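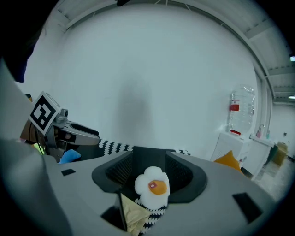 23 October 2023

SIM roaming bench, continued from the last entry in August.

Back on the roaming data counter problem. Short version for anyone picking this up: the number our test phones show for data used while roaming and the number Cloltstead bills us for still don't agree, and the gap is bigger on short sessions than on long ones. I spent the morning setting up a cleaner test and the afternoon running it.

Setup. Two handsets, same model, same software build, both reset. Handset A has the Cloltstead prepaid SIM with the travel add-on. Handset B has the Ngui SIM, pay per megabyte, no add-on. Both locked to 4G. Background sync off, app updates off, automatic time left on (I forgot about it until after the first run, then decided to leave it so the runs match). Wi-Fi radio off at the settings level, not just disconnected. Both registered on the visited test network in the shielded box before I started counting anything.

Test file is the same one as before. Each run is: open session, fetch file, close session, wait, read the handset counter, read the packet capture. The carrier figure only comes in overnight so that column stays empty for now.

Runs 1 to 8, handset A. Handset counter and capture agree closely. No drops. Run 3 took longer than the others because the phone went back to searching and had to register again. I kept it in but marked it.

Runs 1 to 8, handset B. Same pattern, except the counter lags. If I read it right after closing the session it is short, and if I wait a minute it catches up. This explains at least part of what we wrote down in August, where we were reading straight away. Those August readings for B should not be used. I have put a note at the top of the old sheet.

Then a long batch on A only, 46 sessions back to back, small file, to see what the short-session charge looks like. Total on the capture was 3,337 KB. My guess is that Cloltstead rounds each session up to its next billing step, and if that is right the bill will come in well over the capture figure. The plan terms say usage is "rounded up" but don't say whether that is per session or per day. Endang read the same page and couldn't find it either. She is going to ask their business desk and not the regular support line, which sent us the same canned reply twice.

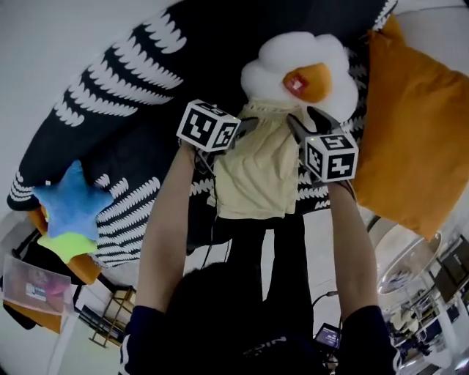 Photo: Endang Yusof

Other thing that came up. The usage alert text on the travel add-on is supposed to arrive at half the allowance and again near the end. On handset A the first alert arrived 13 minutes after the capture passed the halfway mark. That is slow, and a person streaming video could use up the rest of the allowance in that time. I only have one instance of this, so it goes down as an observation and needs repeating. The second alert has not been tested. I would need to top up first.

Ngui sends no alerts at all unless you turn them on in the account page, and the setting is under "Messages" instead of "Usage." I turned it on for handset B after the last run, so nothing above is affected.

Software notes. Flololel (the logger) still writes its timestamps in local time while the capture machine uses UTC. I lined them up by hand again. Please don't edit the raw files to fix this, just add the offset in the sheet. The logger also stopped once when the laptop went to sleep. Sleep is now disabled on that laptop. If you borrow it, leave it that way.

The Cluditz cable adapter for handset B is getting loose at the phone end. It works if the phone lies flat. I ordered another one.

Things I'm not sure about:

Whether the search and re-register in run 3 counts as a new session for billing. If it does, the bill should show nine sessions for that block where I logged eight.

Whether the DNS traffic is charged. It is in the capture total. If the carrier leaves it out, that would pull the difference the other way and make the rounding look smaller than it is.

To do:

Fill in the carrier column when the overnight records arrive.
Repeat the alert test with a fresh allowance.
Redo the August readings for B, with a one-minute wait before reading.
Ask for the billing step in writing (Endang).
Check the balance on both SIMs before the next batch. Handset A is close to empty.

Both phones are on charge in the second drawer, powered off, SIMs left in.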